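Humley Kids: How Stuff Works At Home
February 6, 2021

What is a duvet, and why is it so warm?

You get under one every night. You kick it off, you pull it back, you lose a sock in it. But what's going on in there? Quick tour, because it's nearly bedtime somewhere.

The word first

Duvet is a French word. It means down, the soft fluffy feathers that grow close to a bird's skin. We say it "doo-vay". The t at the end is silent, so don't say it. Some people say quilt. In Australia lots of people say doona. All good words.

What's inside

Two main sorts. The first sort is stuffed with feathers and down, mostly from ducks and geese. The second sort is stuffed with man-made fluff, usually polyester, which is a kind of plastic pulled out into very thin hairs. Some are filled with wool. A few with silk, very posh.

If somebody in your house sneezes a lot at night they might have the man-made sort. Easier to wash too.

So where does the heat come from?

From you! The duvet doesn't make any heat at all. Leave it on an empty bed all day and it is just as cold as the room. Put your hand under it and see.

Your body is warm, 37 degrees Celsius or close to it. You are giving out heat all the time, even asleep. With no covers that heat warms the air next to your skin, the warm air drifts off, cold air comes in. Brrr.

Now put the duvet on. All that fluff is full of tiny pockets of air. Air is very bad at passing heat along, as long as it stays still. The fluff keeps it still. So your heat gets out very very slowly and you stay toasty.

The grown-up word for this is insulation. Penguins have it, so do house roofs and so does your coat.

Flat or puffy?

Puffy is warmer. More puff, more trapped air. When a duvet gets squashed flat the air is pushed out and it doesn't work as well. That's why people give them a good shake in the morning. Shaking lets the air back in and un-lumps the lumps.

Same reason a bird fluffs up its feathers on a frosty day. Have a look in November, the robins go nearly round.

What are togs?

Look for a small label sewn in at the edge of your duvet. It might say 4.5 tog or 10.5 tog or 13.5 tog. A tog is a measure of how good something is at keeping heat in. Small number for summer. Big number for winter. Some families have 2 thin ones that join together with poppers when it gets chilly, and then you add up the togs. Sums in bed, sorry.

Young children need lower tog duvets than grown-ups, and babies under one shouldn't have a duvet at all. They can get too hot and can't push it off.

Who is Hidis?

Hidis is our page mouse. He lives in the bottom corner of every Humley page and he wants to know why duvets have covers. Good question Hidis. The duvet itself is a big awkward thing to wash and takes ages to dry. The cover comes off like a pillowcase, goes in the machine, goes back on. And the cover is where the pictures are! Stripes, rockets, dinosaurs, flowers. Or a checked pattern with little brown bears dotted all over it, on a cream and beige background. Try counting the bears on one like that when it's all rumpled up. Some always hide in the creases.

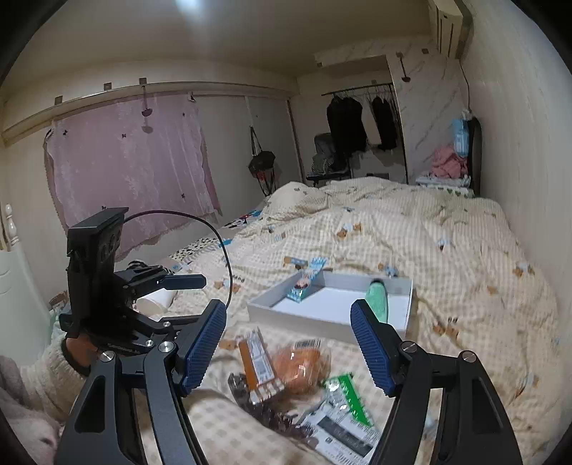

Why does it go in a heap?

Cloth bends easily, and it grips itself a bit. When you wriggle out of bed you push the duvet and it folds wherever it likes. The folds stay put because there's nothing pulling them flat. Gravity only pulls down, it doesn't pull sideways, so the creases and mounds just sit there until somebody tugs the corners. (That somebody could be you.)

And crumbs, where do they go?

Downhill! Put something heavy on a duvet, like a book or your bottom, and it makes a dip. Crumbs roll into the dip. If you are allowed a snack on the bed, a tray or a shallow box with sides is handy, it catches the bits. Drinks are risky. A duvet is soft so a cup has nothing firm to stand on and over it goes.

Try it: the sock test

You will need
2 jam jars with lids, the same size
1 thick fluffy sock
warm water from the tap (not boiling, ask a grown-up to pour)

Fill both jars with warm water and put the lids on. Put one jar in the sock and fold the top over. Leave the other one bare. Go and play. Come back after 11 minutes and feel the water in each with a clean finger. Which one is warmer? Try again after an hour. Write down what you find, or draw it.

Then try a thin sock. Then try squashing the fluffy sock tight with rubber bands. What do you think will hapen?

Try it: shake or squash

Put a cushion on the floor. Sit on it for a whole song. Get up and look how flat it is. Now shake it by the corners and bash the sides. Fatter? That's air going back in.

Words to keep

Down: soft small feathers close to a bird's skin
Insulation: something that slows heat getting out (or in)
Tog: a number that tells you how well a duvet keeps heat in
Crease: a line where cloth has folded
Polyester: a man-made stuff, used for fluff and for clothes

Next time on Humley Kids

Why do pillows have a cold side. Hidis has a theory and its wrong.

You can find this one on page 147 of the big Humley book as well, with a cut-out duvet to colour in. Draw your own pattern, any animal you like.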